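Print this page | E-mail this page

Glass Tables: Keeping One Fit to Be Seen

A glass table shows everything, including the floor under it, so sweep there first or your polishing will only give the crumbs a better view.

Clear the top completely. Lifting the fruit plate, wiping a bit and putting it back again leaves a ring, and you will see that ring every morning at breakfast. Cans are worse. They go on a coaster or back in the fridge.

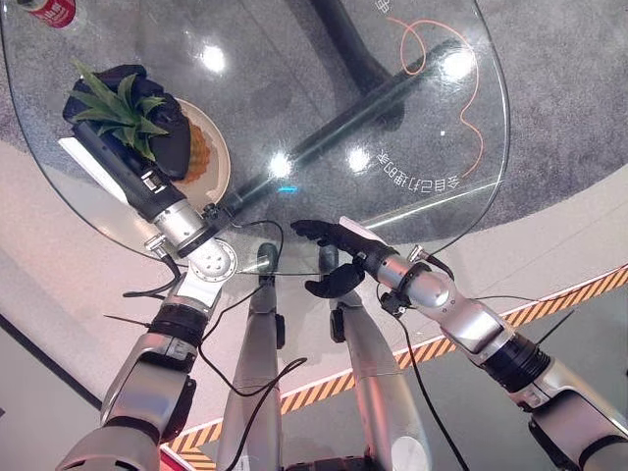

Use 2 cloths, one damp and one dry, and don't leave either draped over the pineapple when the doorbell goes. Wipe from the middle out to the rim. A drop of washing-up liquid in warm water does as well as the Estex spray I paid good money for, and smells less like a dentist's.

Do the underside too. Yes, lying down. I manage it every May and complain until June.

Last of all, switch on a lamp and look along the glass from the side. Then go and fetch the cloth again.

Contact Bainbridge Household Tips | Copyright Bainbridge | Back to top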